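Hard water and the kettle

The water in Driltasthorpe is hard. The supplier's report puts our postcode well into the top band, and the kettle agrees with it. I descaled ours in August and had a full crust again 27 days later, so I have started keeping notes.

The method is dull. I fill to the same mark each morning, boil once, empty whatever is left at night and weigh the kettle dry at the end of the week. The scales are an old Mekon set that reads to the gram, which is just fine enough to show a trend.
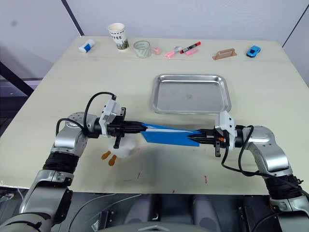
Citric acid works better than vinegar and smells of nothing. I dissolve two level tablespoons in 700 ml of warm water, bring it nearly to the boil and leave it for 12 minutes. Thick patches near the spout need a second go. Vinegar took most of an evening and the tea tasted of it until the next day.

Emptying the kettle at night made more difference than I expected – the deposit on the base was thinner and came away in flakes. A jug filter helped too, though the cartridges cost more than the acid by a wide margin, and I stopped using it after the second one.

Next I want to try the wire mesh ball that sits in the bottom and is meant to collect the scale. I have no great hopes for it. I will weigh that as well.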